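News > Industry > Automation > Standards

Trade group issues handling rules for mixed-item picking

9 June 2018 | 2 comments | 48 shares
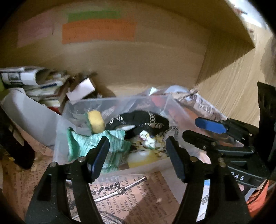
Companies that test grippers on mixed household goods have a new set of good-practice rules to work from. The Hillberg guide, released this week after a draft went around in April, covers how test boxes are filled, how trials are logged and when a gripper has to be taken out of use for inspection.

Under the guide, a test box must hold both soft and rigid goods, and paper has to be part of the mix. Contents must be changed after every 90 trials. Fingertip pads are to be checked at the start of each shift and replaced in pairs, even if only one shows wear.

Hand-held grippers are covered by the same rules as those mounted on an arm. The draft had left them out, and several members objected.

"People were each using their own box and their own way of scoring," said Şengül Tekin, who led the drafting group. "You could not put two reports side by side."

The group looked at nearly 3,000 trial records from Skernska and Clulton before settling on the wording. A dropped item now counts as a failed pick – even when the operator recovers it on the second try.

Hiba Abu Hammour, test manager at Pesonen, said the firm would follow the guide but wanted clearer language on items that tangle, such as straps and socks. The drafting group is taking written comments on that section.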